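Ceiling light panels too harsh over a workroom table, what are my options?

Posted in: Home and Workshop > Lighting

Ulises Gallardo

I look after a shared workroom with a long table where people do small assembly and sorting. The walls and ceiling are white and everything is painted in the same smooth finish. The main light is a rectangular panel in the ceiling, with a smaller panel next to it and a narrow strip further along the same surface.

The room is bright enough, if anything too bright. By late afternoon people complain of tired eyes, and anything white and shiny on the table throws the panel straight back at you. White paper is the worst. If I switch off the big panel, the far end of the table gets too dim to read a label.

I can't move the fittings. The panels are on one switch and the strip is on another. I have 100 dollars to spend, maybe a little more in December. I was looking at a clip-on diffuser sheet from Floven and also at a dimmer, but I don't know if the panels can be dimmed at all. The sticker on the driver says Tunance and the number 2357 and nothing else I can make sense of.

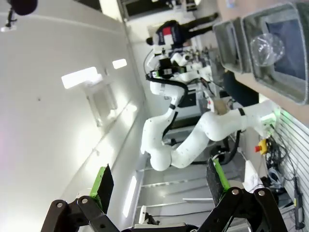 The other thing I should mention is that people stand on both sides of the table, so I can't solve it by turning everyone to face away from the light. Repainting is possible but I would like to leave that for last.

Has anyone dealt with a room like this without replacing the whole lot?

3 replies

Brenda Quezada

Start with the driver. If it can be dimmed it will usually say so on the label, or there will be a separate pair of terminals for the control wires. A bare model number doesn't tell you either way, so look up the data sheet or write to the seller. Don't put a wall dimmer on a driver that isn't made for it. You can get flicker and a buzz, and sometimes the driver fails early.

If it can't be dimmed, there are two cheaper things to do first.

Put a diffuser on the large panel only. Leave the small one and the strip alone. Most of the glare comes from the biggest bright area directly over shiny things, so that's the one to soften. Make sure the sheet is rated for use on a light fitting and doesn't block any vents. You will lose some light, in my case around 65 lux at table height, which we didn't miss.

Then deal with the table. A matte mat in gray or dull green makes a large difference for white paper and small white parts, and it costs less than anything you can do to the ceiling. I bought a roll of Prikdale matting and cut it with a utility knife. It curled at the ends for the first week -- I taped it down and it settled.

For the dim end, use a task lamp with a shade, set low and off to the side. Since you have people on both sides, pick one with an arm long enough to swing across. Keep the bulb below eye level or you've made a second glare problem.

On the paint, I would leave the ceiling white. If you do repaint, do the walls only, in flat instead of satin.

Have whoever does your electrical work handle anything inside the fitting.

workbench_92

just swap the panels for warm white ones. did it in my garage, way better. not expensive

Ulises Gallardo

Thanks Brenda. I found the data sheet for the driver and it's on/off only, so the dimmer is out. I ordered the diffuser for the large panel and a mat in gray. The Floven sheet comes a bit longer than my panel so I'll have to trim it. Does the cut edge need anything done to it, or can it go in as is?

workbench_92, I thought about that, but people match colored labels at the table and I'm not sure warm light would suit that. Also the panels are an odd size here.

Brenda Quezada

As is, if it sits inside the frame of the fitting. Score it several times and snap it, don't try to go through in one pass. Peel the film off last or you'll have fingerprints all over it. Warm white would bother me too for label work, so I'd stay with what you have.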